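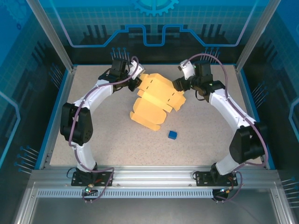 Support > Packing cell > Open tickets > Arms stop partway through the fold

Right, me again from the packing room at Dorncombe. The Skevham cell has gone back to its old trick where the arms get the carton partly folded and then just sit there, holding the top flaps as if they're waiting to be told what comes next. The panel says "grip not confirmed". I clear it, it does one or two nicely, and then we get the same again.

Things I've tried so far:
- Restarted the cell from cold, the long way.
- Swapped to a fresh pack of blanks in case the old ones had gone soft. Same stop.
- Slowed the fold down in the settings. Better, but far too slow for the Hirnby orders.
- Wiped the finger pads. They were a bit dusty, nothing dramatic.

I ought to say what this does to the rest of us, as the last reply called it a minor stoppage! We used to fold by hand, up to 400 cartons a shift, and my wrists don't miss it one bit. But the benches went in May, so when the cell stops there's nowhere proper to fold. Chidubem Danladi and I end up doing it on top of a pallet, and whoever's on labels has to wait for us. I like the arms, I really do — I'd just like to know who's meant to be looking after them, because at the moment it's whoever is standing closest.

Could somebody look at the grip check on its own, without the cartons? I did ask that last time too. 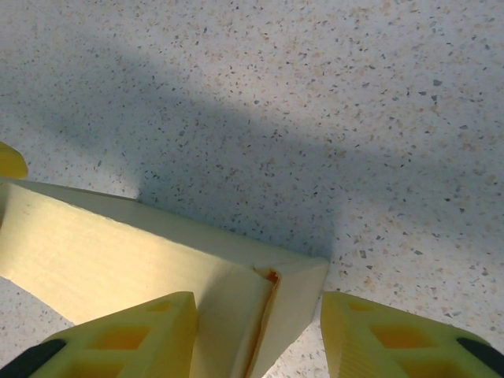
Dorncombe, 2025-10-14

Had a go with the grip check myself this morning, using the cream block. The left finger comes up near or against the face and the right one has daylight beside it, so I'd start with the centring if I were you. Ignore the orangey-brown streak down the corner, we're not fussy about looks on that one. I've left the centring as it was because I don't have the login, and I'm not sure I want it (I'd never get a tea break).

Cartons are back on the slow setting for now. It's holding up, though Hirnby have been told to expect their lot late. Please ring the packing room and don't email, we only see the emails at the end of the shift.

Comments

packing_hirnby: We had "grip not confirmed" for weeks. Ours was the centring as well, they sorted it over the phone in the end. Ask for the Mangundap settings sheet.

Chidubem Danladi: Adding my name so it gets read twice. The pallet is too low to fold on and my back agrees.

nightshift2: Does the slow setting survive a restart? Ours goes back to normal speed every time and I only notice once it has stopped again.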